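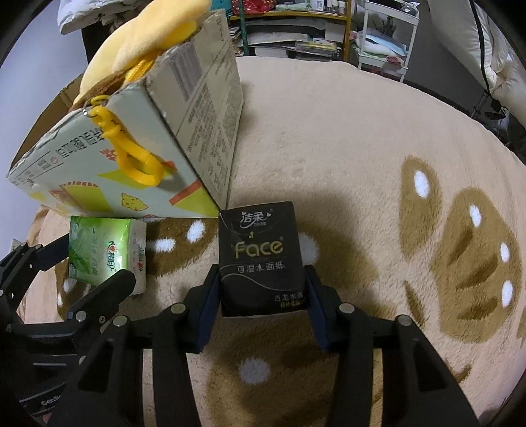

Small Paper, Big Pocket

By Krum Shehu

My grandmother ironed handkerchiefs on Sunday evening. There was one for every day of the week, and she folded them first in half and then in half again, and after that she put them in my drawer with the folded side to the front. I was the last child in my class who carried a cloth one. When I was eleven I traded it to another boy for a packet of paper tissues which had four pieces left inside, and I believed that I had made a very good trade.

I have been thinking about tissue packets again this year, because I moved to Ultunberg in April and there is a pollen here to which my nose was never introduced. For the first two weeks I used the rolls from the bathroom. Then a colleague put a packet on my desk without saying anything, and I understood that I must become a person who buys tissues.

It is not such a simple purchase as I expected. On Findby Street, where I live, there is a shop called Saha that sells rice, phone cables, pickles, slippers and paper goods. The paper goods have a whole wall. There are kitchen rolls at the bottom, since they are big and light and a child can knock them down without harm, then the boxes, and then at the height of your eyes the small soft packets. Under the shelf stand the cardboard boxes in which everything arrived, and if you ask politely you may take directly from those.

What surprised me is how much effort goes into the wrapping of a thing that is used for two seconds. In my childhood a tissue packet was white, or it had a flower. Now there is green and white plastic that goes from dark to pale like a leaf held to the window. There is pink, there is a blue with clouds. And there is black.

The black packet is the one I carry now. It is from 洁柔, a name I first learned as two shapes with a white curve under them, long before I could say it. The word Face is written on the front in large gold letters, as if it were a perfume or a nightclub. A small gold emblem sits over it, and the word Tissue comes under it so faintly that I owned the packet for some days before I noticed. I like this modesty. Everybody knows what is in the packet, so the word for it can be quiet.

My neighbor, who reads Chinese, translated the rest for me on the stairs. The line in the middle says that it is a facial tissue you can use with water. The small characters in the corner say cologne scent. She smelled the packet through the opening, made a face that I could not interpret, and gave it back.

The question of scent

People have strong opinions on scented tissues, and I did not know it until I began to ask. Half of my office finds them unpleasant. One woman told me that a tissue should smell of nothing, in the same way that a glass of water should taste of nothing. A man from the floor below said that he buys only scented ones, keeps a packet in each coat, and uses them mostly for keeping the coats nice.

I am somewhere between. On a crowded 707 bus in warm weather I am glad to have something pleasant near my nose. At the dinner table I am not glad, and I have learned to keep two kinds: one with scent for the street and one without for meals. If you have guests, put out the one without. A guest who dries her lips before tasting your soup wants to taste your soup.

The question of water

The second thing people argue about is what happens when a tissue meets water. All of us know the tissue which turns to little gray worms when you wipe a wet chin. It is worst on a man who has not shaved, and I say this from experience.

For this reason I now do a small test at home with each new kind. I hold one tissue under the tap until it is soaked, press it gently in my fist, and then open it flat on the edge of the sink. If I can open it to its full size, the packet goes in my bag. If it comes apart, the packet stays in the kitchen, for drying the tops of jars. I do not want to print a list of winners, as a test by one man at one sink is not science, but the words on a wrapper and the paper inside do not always agree, and you can find this out for yourself in one minute.

How a packet gets old

The wrapping of a soft packet tells you where it has lived. In the shop it is tight and shiny. After one day in a trouser pocket it gets wrinkles which never leave, and after a week the corners are round and the sticky flap has collected threads and crumbs and will not stick to anything. Then the first tissue starts to come out by itself, and becomes gray, and must be sacrificed.

I asked at Saha what the regular customers do about this. The owner opened his own jacket to show me. He keeps the packet in the inside pocket with the opening turned toward the chest, so that the flap is pressed closed when the jacket is closed. My colleagues had other methods:

A rubber band around the middle. It works, but you look like you are carrying money.

A flat tin which once had mints in it. The tissues must be folded one more time, and they smell of mint until the end of their lives.

A cloth cover, sewn with a slit down the middle. You can find them at the Harkine market, near the buttons, in every pattern that exists. I bought a dark blue one. The packet stays good in it, but I must now wash the cover, and so I have returned by a long road to my grandmother's ironing board.

Where to put them

At home the soft packets cause more disorder than boxes do, I must admit. A box has a place. It stands on a shelf and people go to it. A soft packet travels. In the month of May I collected every one in the apartment and laid them out on the floor, and there were open ones from the sofa, from the bag for the gym, from under the bed, and from the fridge, where I suppose I put it together with the butter.

Now I keep the closed ones in the cardboard box they came in, which sits on the floor of the hall closet. They lie on their sides with the front looking out, so I can see immediately by color which kind I am taking. Black is for the street. Green is for the kitchen and for visitors. I take one of each on the way out if I need it, and I am not allowed to open a new one before the old one is finished. I live alone, so it is me who does not allow it.

The box should be low and open. I tried first with a nice lid, and I never lifted the lid, and I went out without tissues and sneezed into my sleeve on the 702. A thing that you need when you are already in a hurry should not have a lid.

What to look for

If you are standing before your own wall of packets, I would say first to press one between your fingers. Full packets are firm in the middle and do not fold in half easily. Look also at how the opening is cut. A long cut gives you three tissues when you want one. A short cut tears the first tissue and then behaves well. And check the number printed on the back, since two packets of the same size can hold very different amounts of paper. I have seen a packet with 100 sheets next to one that looked its twin and held far fewer.

Do not buy too many of a kind you have not tried. There is a family pack at Saha that promises 1,000 sheets, and it is cheap, and I carried it home on my shoulder very proud. I am still using it for windows.

Last week I wrote to my mother about all this, and she answered with a parcel. There was a jar of peppers in it, wrapped in newspaper, and between the jar and the wall of the parcel, to stop it from moving, she had pushed seven cloth handkerchiefs. They were folded in half and then in half again. I have put them in the hall closet, beside the box.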